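Prarkby notebook | Home | Entries | Index | Glazes | Contact

27 May 2023

Stoneware slip, batch 4. Weighed out 700 g of the Kandasamy ball clay and added 200 g of water to start, then more by eye until it came off the whisk in ribbons. Left it overnight with a lid on. Sieved twice this morning. Second pass left almost nothing on the mesh, so one pass may do next time.

Mulugeta Birhane thinks the deflocculant is old. I used the same amount as in October and the slip is thicker, so he may be right. New jar ordered from Plondetti. Until it comes, no casting in the deep molds.

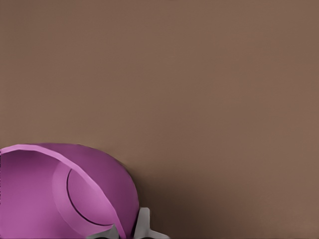
Purple bowl, brown tabletop.

Test tiles from the Plutgate kiln are back. Program topped out at 1252 on the controller. Tiles 1 to 5 fine, 6 has pinholes all down the left side, 7 crawled at the corner where I had my thumb. Wiped 8 with a damp sponge before glazing and it came out clean – do this for all of them from now on. The tin white is still too stiff. Try it with a little less clay and keep notes this time, the last change never got written down.
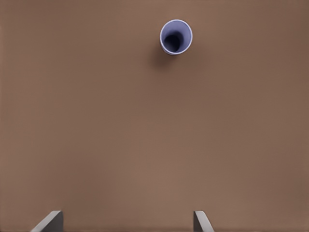
Shrinkage is the other thing to sort out. Bars were scored at 100 mm wet and I have only measured half of them. Mulugeta wants the numbers before we cut any new plaster, and he wants a rim that reads clearly from above. The lavender-blue cup with the very pale line around its opening is close to what he means. For ours that would be a wiped edge with white brushed on after, two coats. Plaster stock is nearly 373 kg, so no need to order.

To do: measure remaining bars, relabel the sieve buckets, ask Prarkby office about the extractor filter.

Last updated by MB – shrinkage note added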